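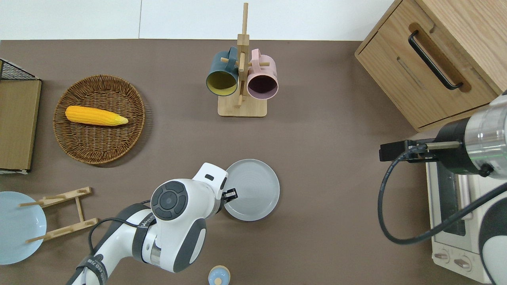 Posted by Mimoza Kovačević on 15 January 2021 in Teleop Notes

So you've got two arms bolted down, a pair of leader handles, and a table full of kitchen stuff, and now you want to teach the thing to put a plate in a rack. I've been doing this at Misberg since March and I still mess up the first few runs of every session, so don't feel bad!

Start with the plate. Grab it by the rim, with one finger over the top and one underneath, and close slowly. If you squeeze fast the plate tips, and then you spend the whole run fighting the tilt (I did this for an entire afternoon once, and Imre had to throw out 66 runs).

Before you hit record, move the other arm out of the way and leave it there. I like it parked over on the right with the gripper open. If it wanders around while you work with the first one, your policy will learn to wander too, and you'll be amazed how faithfully it copies you.

Leave the clutter on the table. Mugs on the mug tree, the corn in its basket, toaster oven, all of it. Just shift a few things between runs so the robot doesn't memorize one layout. I also turn the rack a little each time, and some days I lay it on its side and make standing it up a separate task.

Now do the move in one go. Lift, pause for a beat, carry, lower, open. Try not to stop and think halfway, even if your line isn't pretty. If you drop the plate, end the run and tag it as failed. Don't fish around for it!

How many runs? For one plate and one rack I got decent results at 160, and Špela likes to have over 200 before she trains anything. Take a break every 7 or so, your wrists will thank you.

Watch your cables too. A loop that looks fine at rest can snag when you reach across, so do one slow pass with the recorder off.

Mugs are next, and those handles are a pain.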